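April, evening, back room of the workshop

Kettle on, notebook out, and I have to write this down before I forget which screws went where (again). Two grippers built, both closing, both opening, and only one of them squeaks. I'm calling that a good night!

Picking up from last time: the left gripper was finished except for the trigger return, which was so weak you had to flick it back with a fingertip. I'd cut the spring too short. Toon had a bag of leftover ones from his Jakesum drawer slides and the third one I tried was perfect, firm enough to snap open but light enough that my hand doesn't cramp up after ten minutes. If anybody wants to copy this, it's the one with 11 turns, and the spares are in the jam jar next to the drill press. Please don't take them for the bike rack project, Toon, I know you're reading this.

The right gripper was more of a fight. The pivot hole came out of the printer oval, so the jaws met at the tip but wandered apart further back, and anything thin just slid out sideways. Reamed it, made it worse, said some words, reprinted the whole knuckle at a slower speed and pressed in a brass sleeve from the Van Damme box. Much better. There's still a bit of play if you twist it hard, but I don't plan on twisting it hard.

Then the marker cubes. These sit on top of the grippers so the head camera can work out where each hand is and which way it's pointing, and the plan is still to replay those paths later on the little arm (which is in pieces on my bench at home, let's not talk about the arm). My first pair of cubes was printed on glossy paper and the overhead light wiped out half the pattern every time I tilted my wrist. Redid them on matte label stock, stuck down with a roller, no bubbles this time. Spyros pointed out that I had used the same marker number on two faces. He was right. It would have explained a lot about last week's numbers, when the software was convinced my hand had flipped over in mid-air. All the faces have their own number now and I wrote the list inside the back cover.

Calibration took ages. I took 36 views of the board and threw out the blurry ones, which left me with 23, and the straight edges of the room still bow like a banana in the raw picture. That's fine, it's a wide lens, the correction happens afterward. I just have to remember to load the new file and not the old one, because they're both called calib_final. I know. I'll rename them tomorrow.

Software side, quickly: Previx is still what I'm using to find the markers. It was dropping out whenever the cube got too near the border of the picture, so I turned the minimum marker size down and it holds on a lot longer now. It also eats more of the laptop, and the fan sounds like a hair dryer. A two-handed run gives me about 2000 pose readings before I get bored and stop, and Spyros wants me to make them all the same length. I said I'd think about it (I won't, he'll have to write the trimming script himself).

For handling I've gone over to cloth. Blocks were too easy, and they told me nothing about the jaws. Cloth bunches and folds over itself, and you find out right away if your tips don't meet. The red one is my favorite so far, it stands up nicely when you pinch a good handful and it's easy to pick out against the white table.

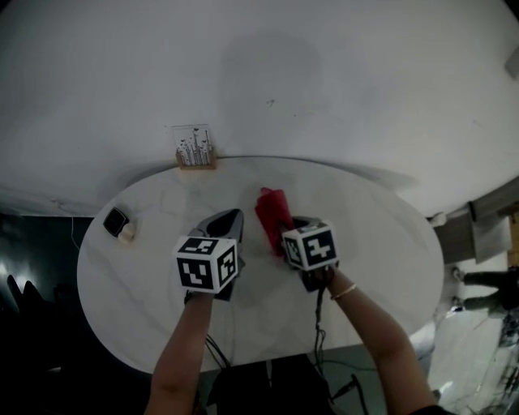 The thing I keep running into is the cables. They hang down off the right gripper and past the near side of the table, and every time I reach further out I can feel them pulling on my wrist. It's a small tug but I bet it shows up in the paths as a sort of lazy curve. Ruren sells a thin silicone-jacketed cable that Toon swears by, and I might try a meter of it before I start redesigning anything. The other idea is to run everything up the forearm with a strap and over the shoulder. Ugly, but cheap, and I've got the strap already.

Still to do:
Sand the inside of the right trigger (that's the squeaky one).
Rename the calibration files!!
Ask Spyros if he still has the softer rubber for the jaw tips.
Try the forearm strap, two runs with and two without, same cloth.
Order cable if the strap is hopeless.
Put the 2 mm hex key back in the red toolbox, it's in my coat pocket.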